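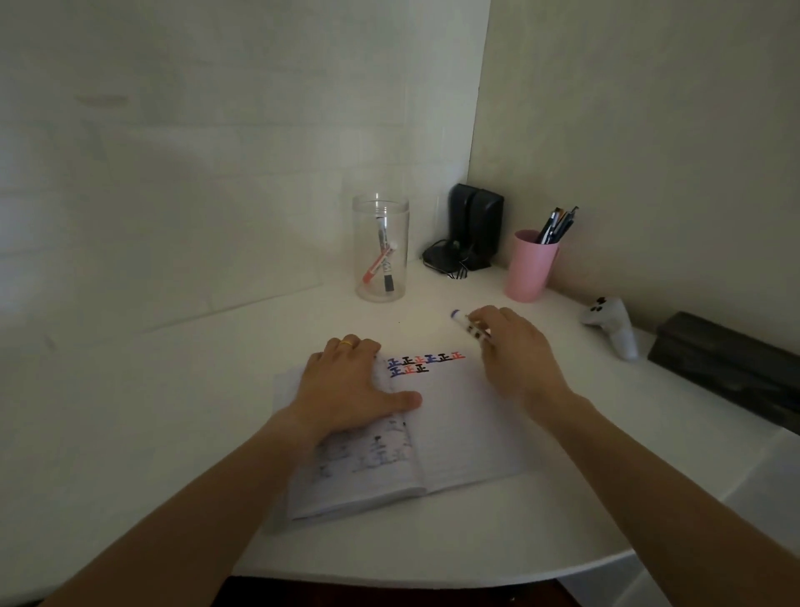 March, notebook 5, morning

Switched to 正 for the tallies and I wish I had done it years ago! Five strokes to a character, so every finished one is a five, and you can read a row of them from across the desk. With the old four-sticks-and-a-slash I kept losing my place, mostly at the slash, and then going back and poking at the sticks with the cap of the marker to see whether I'd done it.

Stroke order, for Lucian, who asked twice: top bar, then the tall middle upright, then the short bar going right from the middle, then the short upright on the left, then the long bar along the bottom. The bottom bar closes it. If there's no bottom bar the five isn't full, and you can see that without thinking. I practiced on scrap until my hand stopped asking questions. The first dozen looked like broken fences.

Second change is color. Blue, black, red, and a new color whenever a new character starts. The color carries no meaning by itself, it only keeps neighbors apart, so please don't go looking for a code in it. I did think about giving each color to one kind of mark (black for Deltuvik, red for Furtună and so on) and dropped the idea, as it would mean swapping caps in the middle of a character.

What we're counting, for anyone picking this up cold: the strip test on the two marker inks. Each strip gets one pass with the marker, a rest, one wipe with a dry cloth, and then a look under the lamp. A strip that smears gets a stroke. Clean strips get nothing. There are 400 strips in the box Zamfira cut, all from the same roll, and she has numbered the backs in pencil (bless her).

Batch one, the Deltuvik ink, is finished as of last night. 127 strips went through before I ran out of the first bottle. I'm keeping that figure on its own line because the second bottle may be a different lot and I don't want them mixed:

Deltuvik, first bottle: 127 strips
Deltuvik, second bottle: not opened
Furtună: to start after lunch

Notes on the paper. This notebook has thinner pages than the last one and the marker comes through. Sketches from one side turn up as gray ghosts on the other, and a few of the darker bits look like real drawings until you turn the leaf. So: tallies on right-hand pages only, sketches wherever, and a sheet of card slipped under the page when the marker is fresh. Daven's heavier notebook would take the ink better, but it won't lie flat, and I like to have a hand free. This one needs only a palm on the left page and it behaves.

The bold tip is worth the bleed, though. I tried a ballpoint for the first few characters and they looked lovely up close and vanished at arm's length. With the marker the strokes are thick enough that a stray one jumps out at you. It also slows me down a little, and I make fewer mistakes when I'm slow.

Pot for the markers: the tall clear tube is so much better than the mug! I can see which cap is which without fishing around, and it doesn't tip when I drop one in from above. Caps go back on between strips, please. I left the red one open through a phone call and it was scratchy for the rest of the page.

Light. The corner desk is dim at this hour except for the patch in the middle, so I look at the strips there and do the writing nearer the front edge. The pale walls help. Zamfira thinks we should bring over the Roltlow lamp from the bench and I agree, as long as it comes with its own extension cord this time.

11:40. Zamfira looked over my shoulder and read a row back to me faster than I could, in her head, with no pointing. She learned these at school and says mine are top-heavy. Fair. She draws the long bottom bar wider than I do, which gives the whole thing something to stand on, and I've started copying her.

Afternoon. Recounted the box before starting Furtună and got 383, against 400 on the lid. Lucian took a handful to try the hot iron and didn't write it down, and Zamfira pulled the ones with creases. So 383 is the number we work from. I've crossed out the lid and put the new figure next to it in black.

To do:
card under the page before the next sheet
new red marker
ask Lucian how many he took, and whether the ironed ones are coming back
wider bottom bars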